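Come and do the washing-up (sort of) with us at Numbridge
Paid sessions, people needed from Sun 15 August

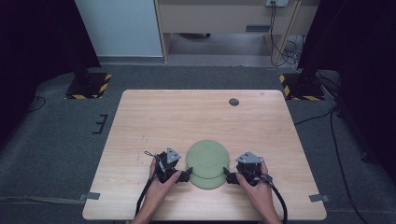 Digby Harawira reckons a machine that takes ten minutes over two plates is no use to anyone with a family, and he'd like to know why you'd bother helping it. Fair enough, Digby! My answer is that I don't think machines can do the chores yet either, and that's why I want ordinary people in here. Picking up a plate is easy for you and still horribly hard for them.

So I'm looking for 30 people to come and stack, lift and pass crockery using a pair of hand-held grippers. You don't need to know a thing about robots (I didn't when I started). You do need two working hands, a bit of patience and no objection to doing the same job over and over.

Sessions last 50 minutes and pay £21, plus tea and a decent biscuit. You have to be 18 or over. Come once or come every week, I really don't mind, and if you've worked in a café or a shop stockroom I'd especially love to hear from you!

To put your name down, ring the Plolleteo desk on extension 413 and say which evenings suit. Parking is round the back, by the Sheehan gate.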